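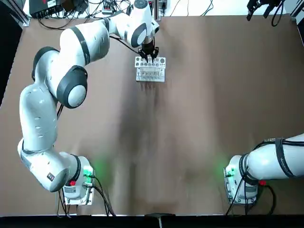

4 min read

The letter came in July and Nadège didn't open it. Put it under the fruit bowl. Went to work.

Two buses to the hotel, eleven rooms before lunch, same as always. Songül was already on the fourth floor with the cart, talking before the elevator doors were all the way open.

"Did you hear about Bretard?"

She hadn't heard. Bretard was the laundry plant across the river, where half the building had a cousin. Men in jackets at the gate at shift change, asking for papers. Somebody's brother in a van. Somebody's wife calling and calling.

"How many?"

"Who knows. Ertuğrul ran. He's fine. He's at his sister's, he won't pick up the phone."

They did the beds. Songül did corners fast and ugly, Nadège did them slow. A man in 408 had left a two dollar tip and a wet towel on the bible. Nadège kept thinking of the envelope. Long, white, government window. She knew the weight of it. Too thin for a card, she thought. Approvals are thick. Denials are thin. Or was that colleges?

Nine years. Nine years of fingerprints and money orders and a lawyer named Nhyira Boateng who never once raised her voice and always wrote the next date on the back of a business card, as if Nadège could forget it.

At break she called the lawyer. Voicemail. Called again. Voicemail, full. 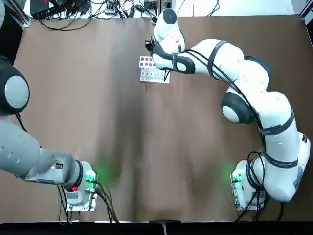
On the bus home nobody talked much. A kid asleep on his backpack, a woman with the news on her phone, the president saying reform, saying soon, saying the country needed to be patient. Nadège had been patient since before that kid was born. She watched the driver's panel at the red light, the small green lamp glowing next to a red button, and fixed on it so she wouldn't have to look at the two officers on the corner. Just cops. Regular ones, eating. Her hands were wet anyway.

She got off a stop early. Walked the long way, behind the Yüksel bakery, past the church where they were already carrying in folding chairs. There'd be a meeting. There was always a meeting. Ataberk Bozkurt at the door with a clipboard, tie crooked, waving her over.

"We need people who can talk tonight. About the plant. You talk good."

"I don't work at the plant."

"You know them."

"I have a letter at home," she said.

He looked at her. Lowered the clipboard.

"Opened?"

"No."

"Eight o'clock," he said. "Bring it. Or don't bring it. Just come."

Home. Shoes off. The apartment hot and smelling of bananas, over ripe, the bowl should of been emptied days ago. She slid the envelope out and there was a brown ring on it, right across her name.

She got a knife from the drawer. Put it back. Used her thumb.

One page. She read the first line, then the date, then the first line again – interview, it said, please appear, bring originals. Not yes. Not no.

The phone buzzed on the counter. Songül. Ertuğrul's sister's street, she said, there's a van on it, it's maybe nothing, it's maybe a plumber, can you come, can you come now.

Nadège folded teh page small and put it in her bra. Found one shoe. Found the other.

"Which end of the street?" she said, already on the stairs.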